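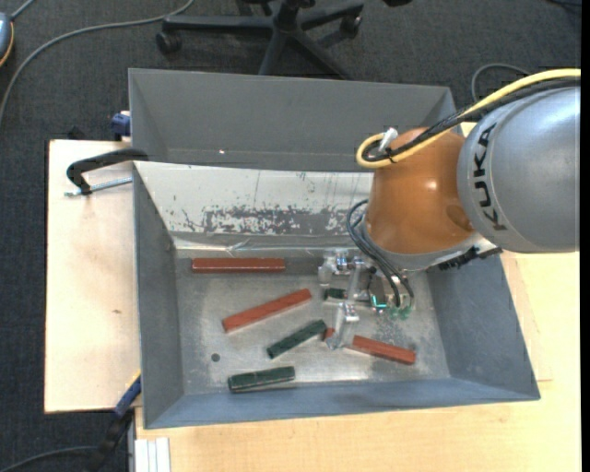 A KUKA arm over a gray metal bin.

Slide Templates: Questions We Get

Last updated August 8, 2024

Do I need a template at all?
Maybe not. If your talk is short and you are comfortable with a plain white slide and one typeface, keep your money. Most of the bad decks I see were made with a template somebody paid for.

What do I get in the Hulside pack?
A title slide, section breaks, text layouts, two chart pages and a closing slide. The pack has 40 layouts. I would be surprised if you used more than 9 of them. Sellers like big layout counts because they look good on a product page, and we are guilty of it too.

How is Kutthorpe different from Hulside?
Kutthorpe is dark, Hulside is light. Dark slides look great on a laptop and muddy on a tired projector in a bright room. If you don't know the room, buy Hulside.

Are the templates really "fully editable"?
Every shop says so, and it can mean very little. In ours the text, colors and charts can be changed, and the icons are shapes you can recolor. The background textures are flat pictures. You can swap them out but you can't edit them inside PowerPoint.

Will it work in Google Slides or Keynote?
It will open. Fonts may shift and a few animations will drop out. Jarmo Suominen tests each pack in both programs before release and keeps a list of what breaks, which you can read before you order. Please do read it.

My fonts look wrong. What happened?
You probably don't have the font installed, so PowerPoint picked another one. Install the files in the Fonts folder, close the program completely and open it again. On a locked work computer, use the version marked "system fonts."

Can I use a template for client work?
Yes, for as many clients as you like. You can't resell the blank template or post it for download.

Do your templates make presentations more persuasive?
I have never seen good evidence that any template does. You may save an evening of lining up boxes.

Is El Idrissi still available?
No. We pulled it in October. The timeline slides fell apart as soon as anyone added a sixth milestone, and patching them made it worse. If you bought it, write to us and pick any current pack in exchange.

What about Gristivska?
Sun-ja Ha is redrawing the chart pages. I won't give a release date, having been wrong the last two times.

Why is my file so large?
Photos, nearly always. Use Compress Pictures and choose a lower resolution. One customer sent us a file with 80 full-size photos in it and asked why it wouldn't email.

Can I get a refund?
Within 9 days of purchase, if the file is broken or doesn't match its product page. Changing your mind about the color doesn't count, so look at the preview slides first.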